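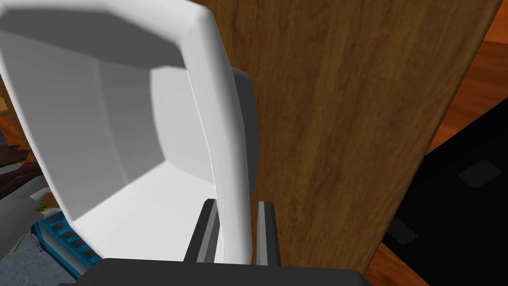 Square white bowl, wide rounded rim.

Clemthorpe Tufa 32 Dehumidifier
Basement / crawl space / laundry room
$469
In stock at Datbridge. Stistlow store by order only, call first.

Overview
Portable compressor dehumidifier for damp lower levels. Pulls up to 32 pints a day. Roll it in, plug it in, set the number, leave it. Replaces the older Tufa with the dial on top, which is gone and not coming back (we do still have filters for it, see bottom of page).

Listing updated October 13, 2018. Price changed, everything else same as before except the hose info, which was wrong. Sorry to anyone who bought the wrong hose.

What it's for
Basements that smell like basements. Cardboard boxes going soft on the bottom. Tools rusting in the drawer. Sweaty cold water pipes in summer. A single open room, or a couple of rooms with the doors left open between them.

Not for standing water. If you have water coming in through the wall or up at the floor joint, fix that first, then come back. A dehumidifier will run day and night on a wet basement and all you get is an electric bill.

Not for unheated garages in winter either. Coil ices up once the room gets cold, the unit goes into defrost, and it spends more time defrosting than drying. For cold spaces you want a desiccant type. We carry one, ask at the counter.

Specs
Capacity: 32 pints per day
Power draw: around 300 watts running, fan only is much less
Control: digital humidistat, up/down buttons
Tank: front pull, auto shutoff when full
Drain: gravity hose from rear port, standard garden hose thread
Pump: none
Filter: washable mesh, slides out the side
Casters: yes, all four swivel
Cord: grounded, exits rear left
Auto restart after power failure: yes, goes back to last setting
Warranty: 2 years parts and labor, compressor included

Set up
Stand it upright overnight before you switch it on, if it came home lying down in the car. The oil needs to get back to where it lives. This is on the sticker over the plug too and people peel it straight off.

Keep it clear of the wall, both the back and the filter side. Don't tuck it behind the furnace. Middle of the room is best if you can live with it. Close the windows. Close the door to the stairs. Drying the whole neighborhood otherwise.

Straight into a wall outlet, no extension cord. No power strip.

Set it to 50 and leave it for a few days before you judge it. First couple of days the tank fills fast becuase it's drying out the room itself, drywall, boxes, rug, all of it. Slows down after that. If it doesn't slow down, water is getting in somewhere.

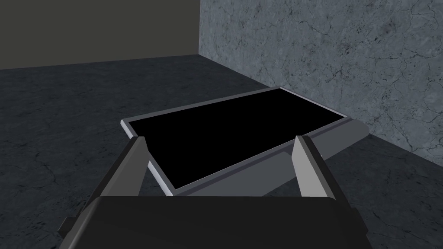 Choosing a setting
50 percent for most people. 45 if you store paper, photos, fabric. Going lower than that costs money and does not buy you much, also old furniture joints don't love it.

The number on the front is read at the machine. Far corner of the room will be damper. Get a cheap hygrometer and put it over there, then adjust to that one. Give it a day between changes — moving it up and down every hour tells you nothing.

Draining
Tank is OK if you're in the house and going past it daily. Pull straight toward you, both hands, it is heavier than it looks when full. Float is on the left inside. If you wash the tank make sure the float goes back in and moves freely, or the unit will think it's full and sit there. Most of the "dead" ones we get back at the counter, that's what it is. Push the float down, light goes off, unit runs.

Hose is better. Remove the plug at the back, thread on any garden hose with a female end, run it downhill to a floor drain. Has to be downhill the whole way. One loop or hump and it backs up and goes into the tank again. Cut the hose short if you have to. Washer in the fitting, hand tight, no pliers.

If your drain is higher than the port you need a separate condensate pump. Works fine with this unit, set the pump on the floor beside it.

Don't drink it, don't put it in the iron, don't give it to the dog. OK on house plants you aren't going to eat.

Noise
It's a compressor and a fan. Like a window AC on low. Fine under a living room, you'll hear it if you sleep in the basement. High fan is louder, obviously. A rattle usually means the tank isn't seated or the filter isn't pushed home. A buzz on start up for a second or so is normal.

Cleaning
Filter every month in season. Slide out, rinse under the tap, let it dry, put back. If the room has a dryer in it do it twice as often, lint gets everywhere. Coil once a year with a soft brush, unplugged. No bleach, no pressure washer (we have seen it). Tank with dish soap.

End of season: run fan only for an afternoon to dry the coil, empty the tank, wipe, cover loosely. Bring it back out in April or whenever the pipes start sweating where you are.

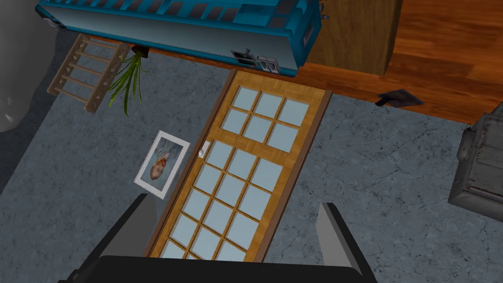 Rezaul Kodikara: had mine since spring, on the hose the whole time. Smell was gone inside a week. Only complaint is the display light, it's bright and there's no way to dim it. Put tape over it. Would also like to know if the filter from the old dial model fits, as I have a spare.

Reply from the store: no, the old filter is narrower and will leave a gap. Don't use it. Tape is fine. — Rostislav Vaněk

In the box
Dehumidifier, filter (already in), drain plug (already in), manual, warranty card. Hose NOT included.

Goes with it
Short drain hose, female end, with washer
Condensate pump, small
Hygrometer, stick-on or stand
Spare filter for Tufa 32
Filter for old Tufa with dial, while they last

Which size
If your basement is damp but not wet and it's one floor of a normal house, this one. If it's a big open level, or you see beads of water on the wall, go up a size. A larger unit that cycles off is easier on itself than a small one that never stops. If it's just a closet or a bathroom this is too much, get the little plug-in kind for a lot less.

Not sure, bring us a hygrometer reading from morning and one from evening and a rough sketch with the room measurements. We'll tell you. Happy to sell you the cheaper one if thats the right one.
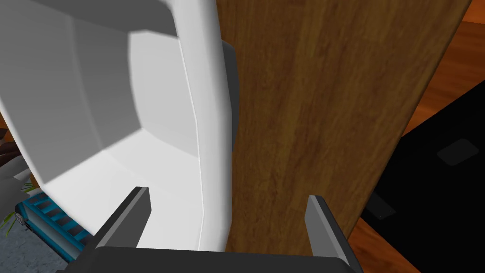
Rounded white molding, close up.

Pickup and delivery
Pick up at Datbridge, side door, bring the order number. Fits in a back seat standing up in most cars, measure if yours is small. Local delivery to the door on request, not down basement stairs. Stistlow orders go over on the next truck.

Returns
Unopened, full refund. Opened, bring it back dry with the tank empty and everything that came with it. Please empty the tank. Restocking fee if parts are missing. Warranty claims come through us, you don't have to ship anything to Clemthorpe yourself. Keep the receipt, staple it in the manual.

Questions, call the counter and ask for Rostislav. Email gets answered too, slower.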